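## 3. What we did with the shirts

I wrote this part of the paper, so blame me (Korkor) if it rambles.
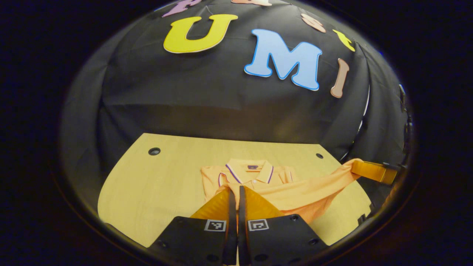
*Figure 2. Two-gripper work on the orange polo shirt. One gripper pinches the front while the other holds a fold up at the right.*

Our club picked shirts as its project because everybody in the room had strong feelings about laundry! We started with towels in December, got bored, and moved on to things with collars and sleeves. The polo in Figure 2 was one of the harder ones. The collar wants to stay put, the sleeves don't, and once you have a pinch of cloth at the front and another off to the side you have to decide which hand moves first. We argued about that for a whole meeting.

We ended up with 2,108 demonstrations in the full set, which we call Farnen. Of those, 649 are polos and the rest are T-shirts and towels. Each person did a practice block of 50 before anything they recorded went into the set, and I still think that was too few (mine were awful). Nassoro Koech went through the recordings and threw out 103 more where a gripper had slipped off the cloth and the person just kept going, so those are not in the totals above.

The rule we settled on was simple: grab, lift, stretch, then lay down, with no smoothing by palm. People broke it all the time at first, me included. Pulling on a diagonal also turned out to be a bad habit with polos, as the placket twists and you spend the rest of the fold fighting it. We kept those runs in anyway and tagged them "diagonal", and Section 4 compares them with the straight pulls.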